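Folding party bags on the bedroom floor

August 2026

I make my own paper bags now. It started in May, when my sister needed favor bags for my niece's birthday and the ones at the party store came in packs with colors she didn't want. I had most of a stack of orange paper left over from a craft fair, so I said I'd do it. She wanted 24. I have kept going since then, mostly in the evenings with the radio on.

The paper is from Ondley. It comes in packs of 200 sheets and it is a little shiny on one side, which I like on the outside of the bag. It holds a crease well. The cheaper stuff I tried first, from a discount bin, cracked white along every fold and I ended up using it for shopping lists.

The basic bag goes like this. Fold the two long sides in so they overlap by a finger's width, and glue the overlap. Let it sit. Then fold up the bottom, open the fold into a diamond, bring the two points to the middle, and press. If you want a flat envelope instead, skip the diamond and turn the end over once. I do it that way for cards, seeds and anything thin.

I work on the floor. My table is too small and it wobbles, and I like being able to lean my weight on a fold. The carpet in there is a short one, so the paper lies fairly flat on it. For a really sharp crease I slide a cutting board underneath, but for the first pass I use my hands. 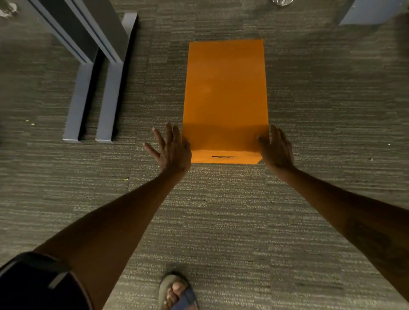 An orange one on the carpet, flap end toward me.

The flap is the part I got wrong the most. I was making it too narrow, and it would spring back open as soon as I let go. Now I make it about as deep as three of my fingers and go over it from the middle out to the corners. Going from one side to the other pushes the paper crooked — not by much, but enough that a pile of them leans.

Glue matters too. I used a stick from Makau for the first batch and the seams let go after a week in a warm car. White glue in a thin line is better, put on with a toothpick. Wipe off whatever squeezes out or the bags stick to each other in the stack.

Aldana Ojeda wrote to ask whether wrapping paper works. I tried a roll with stars on it and it does, if you double it. One layer tears at the bottom corners once you put anything heavier than candy inside.

The birthday bags came out fine. I made a few extra in case of cousins, and there were cousins. I still have 13 flat ones in a shoebox, and I've been using them for receipts. Next I want to try handles — I bought some cotton cord but haven't decided how to attach it without the paper ripping.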